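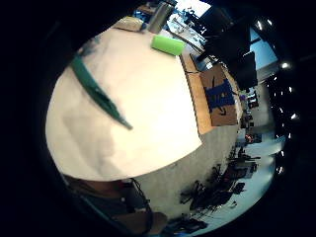

Figura 3. Mesa de trabajo de superficie clara, con varios objetos de uso cotidiano junto a una ventana.

Categoría: Ergonomía y entorno construido
Tiempo de lectura: 6 min

3.2. Reflectancia de las superficies horizontales y confort visual

La bibliografía sobre iluminación de oficinas ha prestado mayor atención a las luminarias y al acristalamiento que al mobiliario. Sin embargo, el tablero ocupa buena parte del campo visual de quien lee o escribe sentado, y su acabado condiciona el contraste con el documento. Los tableros blancos o de tono crema (figura 3) son habituales en los edificios estudiados, donde sustituyeron de forma gradual a los acabados oscuros.

El trabajo de campo se realizó en junio en las sedes de Claveo y Vasseur, ambas con fachada principal orientada al sur. Se obtuvieron 2.582 lecturas de luminancia en 35 puestos, con el alumbrado artificial apagado y las persianas recogidas. Las lecturas inferiores al umbral de sensibilidad del instrumento se excluyeron del análisis. En cada puesto se registró también la distancia a la ventana más próxima.

Los tableros claros situados en la primera línea de ventanas presentaron valores en torno a 1.000 cd/m² en las horas centrales. Según Antal y Huet, cuyo procedimiento se adopta aquí con ligeras modificaciones, la molestia declarada por los ocupantes depende menos del valor absoluto que de la relación entre el tablero y la pantalla. Nuestros datos son compatibles con esa interpretación en los puestos de Vasseur; en los de Claveo la asociación es débil, posiblemente por la presencia de mamparas bajas que no figuraban en los planos facilitados.

El acabado mate suministrado por Piltex redujo los reflejos especulares sin alterar de manera apreciable la reflectancia difusa. No se dispuso de muestras envejecidas, de modo que el efecto del desgaste y de los productos de limpieza queda fuera del alcance de esta sección. La respuesta de los ocupantes al cuestionario se examina en el apartado 3.3.

Comentarios (6) · Compartido 35 veces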